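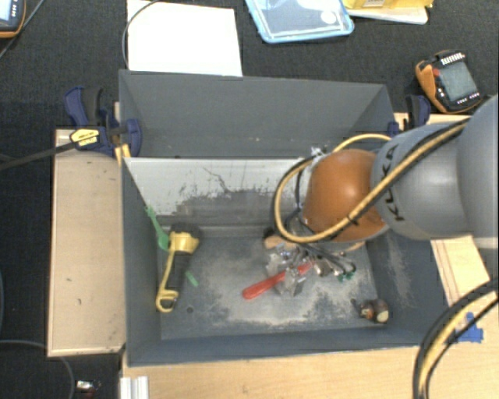 Inside wall of the big grey bin. Chalky up top, grey coming through lower down.

10 April 2022
Limewash notebook, Ristano job, panels and mixes

Started late, kettle first, then straight on to the test boards. Writing up as I go because last time I left it till the evening and half of it was guesswork.

The job again for anyone picking this up cold: the back passage and the small parlour at Ristano. Lintel over the passage door says 1712 but the plaster is a patchwork, bits of every age, lime at the bottom of it, gypsum filler in the middle, something horrible and shiny near the light switch. Owner wants it all one colour, soft, warm white, no sheen, no film to peel. She has seen a picture in a magazine. Magazine wall is almost certainly modern matt emulsion, did not say so.

Boards. Total 16. All skimmed with the same haired lime and left to go off properly before anything touched them. Xiaoqing did the skimming and they are nicer than mine would have been. Numbered on the back in pencil. Do NOT number on the front, even in the corner, graphite bleeds up through the wash and then you can't tell what you're looking at.

Putty
Three tubs on the go.
- Dellard putty, the one we always use. Stiff, smooth, bit of clear water on top as it should be.
- Duan putty, new to us. Softer. Gritty when rubbed between finger and thumb (gloves!!) and I put it through the fine sieve twice. Left a teaspoon of hard lumps behind each time.
- Our own, slaked last spring in the yard. Best of the lot to handle, greasy like butter, but there isn't much and I am not going to waste it on a passage where people drag bicycles.

Thinned each to milk. Skimmed milk, not full fat. Everyone makes it too thick the first time, me included, it wants to look like you've made a mistake. First coat on the wall looks like dirty water and then an hour later you come back and there it is.

Wetting down
Same question as always, how wet is wet enough. Sprayed half of each board once and left the other half dry to see.
Dry halves: wash grabbed instantly, brush dragged, visible laps. Dusted off on the sleeve next morning. As expected really but good to have on record for when someone says it doesn't matter.
Sprayed halves: much better. Still a bit of powdering on the Duan boards. Then tried spraying, waiting for the shine to go, spraying again. That's the one. Damp and dark with no water standing on it. If it runs you've overdone it and the wash slides down and pools along the bottom edge.

Note for the wall itself: the gypsum patches won't take water at the same rate. They'll go patchy. Might need to be cut out and done again in lime, which the owner won't like hearing. Ask Qiuyue to be the one who tells her, she is better at it.

Coats
Did all boards at two coats then carried half of them on to three. Tried to be strict about leaving a night between. Wasn't strict on the last lot, put the third on in the afternoon because the light was good and I was impatient, and you can see it. Flat, slightly grey, pulled up the coat underneath in places. So a night between means a night between.

Three is enough on the Dellard. Two looks fine wet-ish and then disapoints you. On the Duan I think it wants another again, and at that point the price difference has gone.

Brush: the old grass one, scrub it in, all directions. Xiaoqing used the long bristle brush and got a prettier surface but it sat on top more. Tape test pulled a ghost of it off. Scrubbing matters. Arms like rope by the end.

Colour
This took most of the day and I'm still not happy.

Plain lime is too cold for that passage, north side, gets no sun. Tried raw umber first. Tiny amount, soaked overnight in hot water so it doesn't streak. Result: mushroom. Nice mushroom but the parlour has a brown floor and it'd be like sitting in soup.
Yellow ochre alone: custard. No.
Ochre with a touch of umber: closer. Board with the pencil cross is the best of these. Dries a lot lighter than the bucket, keep having to tell myself. Painted out a strip on brown paper and dried it by the stove to get a quick reading, which works, mostly. The paper strip came up pinker than the board though so only trust it for light and dark and not for the actual hue.
Also tried a jar of pigment labelled Hilasance, no colour name on it, found at the back of the cupboard. Sort of earthy pink. Put a pinch in. Went lilac! Something in it can't stand the lime. Jar has gone on the shelf with the oil colours with a big note on.

Write down weights next time. "A pinch" and "a touch" are no use to anybody, I know, I know. Small scales need a battery.

Mixed the whole lot in a single bucket? For the parlour yes, it'll fit. For the passage no, so we box it: all the buckets poured together into the dustbin, stirred, poured back out. Stir between every wall, pigment sinks like a stone. Had a board go noticeably darker at the bottom purely because I'd stopped stirring while I was on the phone.

Additives
Owner asked about something to stop it rubbing off on coats. Fair question, narrow passage.
Tallow: traditional, sheds water, meant for outside. Smells. Went on lumpy, my fault, put it in when the lime had cooled down. Board looks like porridge. Would not put it indoors anyway, you can't limewash over it afterwards with any confidence.
Casein: skimmed milk curd, rinsed, beaten into putty till it went slack and glossy (satisfying, that bit). Strained. Thinned. Went on beautifully, more body, tiny bit more cover. Sleeve test: nothing on the sleeve. Wet cloth test: a trace. It does go off though, what was left in the jar was foul by the following day. Make only what you'll use. Keep it out of the parlour if the damp patch by the hearth is still live, milk plus damp is mould.
Linseed, a few drops: yellowed already next to the plain one. No.
Salt: Xiaoqing's grandfather swore by it apparently. Did one board to be fair. It does hold the damp in longer and cures a bit more evenly. But salts in an old wall, I don't want to be the one adding more. Noted, not using.

So: casein in the passage up to shoulder height or so, plain above. Worry is whether the join shows. Did a board half and half to check and from the door I can't see it, from close up with the torch held sideways I can. Feather it along the line of the old dado, there's a ghost of one in the plaster already, and no one will look.

Rub tests generally
Sleeve (dark wool, dry). Cloth, wet. Tape, pressed and pulled. Thumbnail. Did all of them at the same sitting so my mood was constant. Would like something less daft than a sleeve. Qiuyue says weigh the tape before and after, which needs the scales, which need the battery, see above.

Rank, best first, for holding on:
casein Dellard, scrubbed, double damped
own putty, plain, same treatment
Dellard plain
Duan plain, sieved
anything put on dry, bottom of the list by miles

For looks I'd swap the first pair round. Own putty has a depth the others don't get, sort of a bloom to it when the light comes across. Pity.

Drying
Back door was open for part of the morning and the boards nearest it dried too fast. Powdery along that side. Moved everything to the far bench with wet sacking hung up behind. At Ristano the passage is basically a wind tunnel with both doors going, so doors shut, sheets up, and go round with the sprayer last thing. Have to tell the owner's son as he comes and goes through there with the dog.

No heaters!! She has offered us a heater. Say thank you and leave it unplugged.

Things that went wrong, for the record
Goggles fogged so I took them off, splash, eye rinse, fine, but stupid. Goggles stay on. Buy the vented sort.
Sieve left to dry with lime in it, mesh now half blocked. Vinegar might do it.
Two boards leaned face to face by someone (me). Stuck a bit. Results from those ignored.

Qiuyue came by after lunch and looked at everything from the doorway first with her eyes half shut, then up close. She likes the pencil cross board. Thinks it could take slightly less umber. She also thinks I'm fussing about the laps and that a bit of cloud is what people pay for. She may be right. She says the parlour should have one more board tried in the actual room, propped on the mantelpiece, morning and evening, before anyone commits. Yes. Obvious. Should have done it first.

To do
Battery
More putty from Dellard, ask if they've changed the tubs, last lids leaked in the van
Soak umber tonight, small jar, label it
Milk
Check hearth patch, take the meter
Cut one filler patch out to see how deep it goes, behind the door where it won't show
Pencil cross board repeated with less umber, plus one with none as a control, forgot to make a control, typical
Give Xiaoqing her brush back, cleaned

Boards left on the far bench under damp sacking. Please don't move them, and if the sacking is dry to the touch give it a spray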